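Pinza de mano Halonen (par, izquierda y derecha)

Referencia: 937
Precio: consultar según cantidad
Disponibilidad: en almacén el modelo estándar, el de muñeca estrecha llega en agosto
Ficha revisada el 2022-07-11

Vamos a lo que me preguntáis casi todos cuando entráis en esta página: ¿ya hay robots que recojan la cocina? Pues mirad, llevo bastante tiempo vendiendo y probando trastos de estos y mi respuesta sigue siendo que a ratos, con cosas sueltas y con mucha paciencia. Un robot con dos brazos puede coger un vaso y dejarlo en otro sitio. Que abra un frasco que no ha visto nunca, con la tapa dura y la etiqueta medio despegada, ya es otra historia - y fregar después la encimera, ni os cuento.

Para eso existe la pinza de mano. Te la sujetas con la correa sobre la palma, haces la tarea tú, con tus brazos y tu sentido común, y lo que se graba sirve luego para enseñar al robot. A mí me gusta porque te quita las tonterías de la cabeza en cinco minutos. Te pones el par, intentas desenroscar un tapón y de pronto entiendes por qué a la máquina le cuesta tanto (¡yo el primer día tiré medio bote de garbanzos!).

Qué trae la caja

Dos pinzas, una por mano
Dos correas de palma regulables
Dos cables de conexión
Juego de 36 tornillos para las placas de montaje
Bolsa de transporte
Guía rápida en castellano y en inglés

Para qué la usan nuestros clientes

En Bedcombe, que es un taller de montaje pequeño, la tienen para clasificar piezas y meterlas en bandejas. Me dicen que con piezas rígidas va de maravilla y que con las bolsas de plástico se desesperan, cosa que no me sorprende nada. En Prustcombe se han ido más a lo doméstico: poner la mesa, cerrar tarros, doblar paños. Yvonne Parsons, que lleva allí las pruebas, me escribió hace poco que doblar paños les sale mejor de lo que pensaba y que las botellas las dejaría para más adelante. Yo discrepo un poco, la verdad. Una botella de pie es un objeto bastante agradecido, el lío viene cuando hay que girar la tapa y sujetar a la vez.

Mi opinión después de usarla

Lo mejor es el agarre de las mordazas en objetos cilíndricos. No hace falta apretar como un bruto. La correa se ajusta rápido y aguanto una sesión de 25 minutos sin acordarme de ella; a partir de ahí se me empieza a cansar el pulgar, pero tengo las manos grandes y a lo mejor a vosotros no os pasa.

Lo que menos me gusta es el cable. Si vas a cruzar mucho los brazos, colócalo bien por el antebrazo antes de empezar y deja algo de holgura en la muñeca. Tampoco la compraría para cosas muy planas, tipo una tarjeta encima de la mesa: se puede, pero vas a sudar.

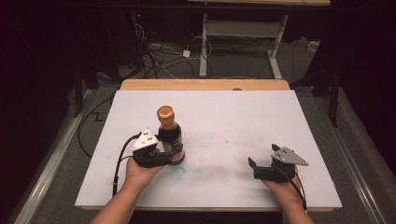 Pinza izquierda cerrada sobre una botella de vidrio oscuro, pinza derecha abierta.

Las tareas a dos manos son las que yo probaría primero. Una sujeta, la otra trabaja. Son también las que mejor enseñan hasta dónde llega hoy un robot en casa o en el taller, porque obligan a coordinar y ahí se ve enseguida quién va justo.

Compatibilidad y recambios

Funciona con el soporte de mesa Biluretti y con su maleta de carga. Las mordazas se venden aparte, por pares, y se cambian con la llave que viene en la bolsa. Si ya tenéis la versión anterior de la pinza, las correas os valen; las placas no.

Envíos y devoluciones

Sale del almacén en 48 horas si hay existencias. Si la devolvéis, que venga con los dos cables y todos los tornillos, por favor. Y si dudáis entre la estándar y la de muñeca estrecha, escribidme con la medida de la muñeca y qué tarea queréis hacer, y os digo cuál me llevaría yo.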